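3.2 Mixed-content boxes

The second class of container in the household survey is the mixed-content box, defined as an open box holding items from at least three of the categories in Table 2 with no internal dividers. Of the containers recorded in the Gamska and Prinitz households, 94 met this definition. Most were shipping or gift boxes kept after their original use and placed on a table, a shelf or the floor within reach of a seat.

Coding followed the scheme of Section 2.4. Each box was coded first from above without moving its contents, and then by removing items one at a time from the top layer. The first pass yields the visible inventory and the second the full inventory. Soft items (cloth, plush toys, tissue) were coded separately from rigid ones, as they deform around their neighbors and tend to hide small objects. Cables were coded as bound or unbound. A crumpled wrapper or bag was coded as packaging whether or not it enclosed anything, and its contents, if any, were entered only in the second pass.

Figure 4 gives a typical case for the visible inventory. Soft items dominate: a plush toy, a folded lavender cloth and crumpled tissue against one wall. The single cable is coiled and held with a pink tie, and was coded as bound. It lies over part of the cloth, so that the two form one stack for the purposes of layer depth. The bright green item showing at the edge was entered as "unidentified, partly hidden." The stand whose clip rests on the edge of the box was coded as an adjacent object and excluded from the inventory, as was the second coiled cable on the table.
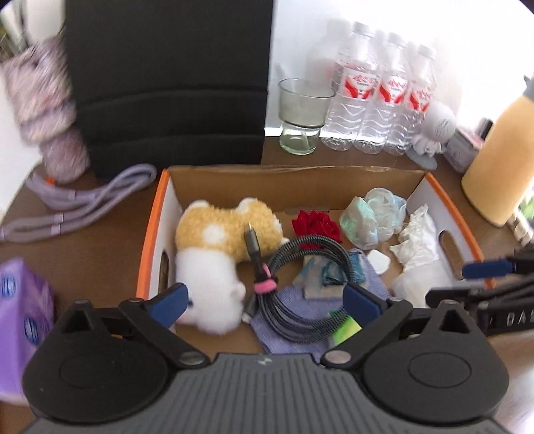

Figure 4. Open cardboard box with mixed contents on a wooden table, coded as soft-dominant.

3.3 Agreement between coders

Two coders worked independently on a subset of 40 boxes. Agreement on category was high for cables and plush toys and lowest for packaging, where a translucent bag and a wrapper in contact were at times entered as one item. Disagreements were settled by Sarita Semwal, who had not taken part in the first pass.

Partly hidden items were the other main source of error. The coders differed on whether a fragment of color at the edge of a cloth should be entered at all. After the pilot in December the rule was fixed: any fragment that cannot be assigned to an item already listed receives its own entry. The Hayat boxes, coded before this change, were coded again under the new rule and only the second set of values is used in Section 4.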